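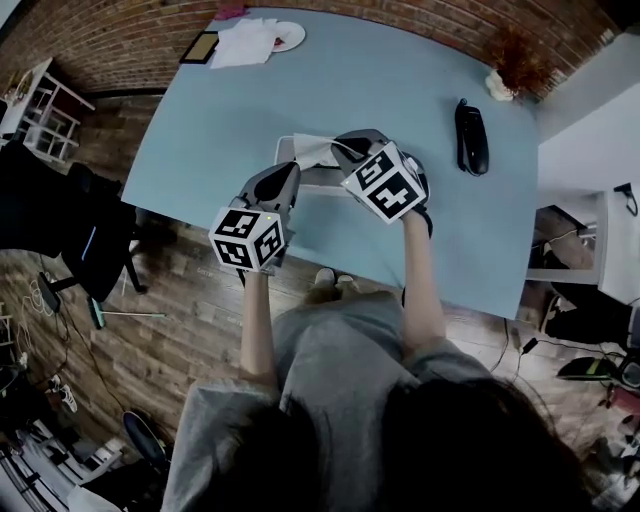 Two sets of grippers go head to head at Faltlow

December 2023

I finally got over to Faltlow to see the gripper trials, and I had a great time! The team there is comparing 2 kinds of finger pads on their hand-held grippers, and the job they'd picked for it was a mean one: tissues and paper napkins. Soft stuff, no edges to speak of, and it crumples the second you pinch it.

Isla Niven, who runs the trials, told me the plan is to get through 1000 pickups before they choose. Each one gets done by hand, one gripper in each fist, with patterned cubes on top so the cameras can keep track of where everything is (I asked if your arms get tired, and yes, they do). 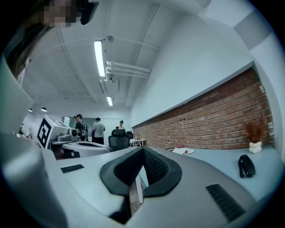

The pad I liked best was the black rubbery one with the mesh-like surface. It opens up in a V, and I thought it felt more forgiving than the plain kind, though Archie Lamont disagrees with me and he's logged a lot more hours than I have. He says the V is fussy about the angle you come in at.

They've been at this since October and have 3 more rounds to go, with plates up next. Isla says she'll share the numbers once the last round is in, and I've already asked if I can come back for the plates.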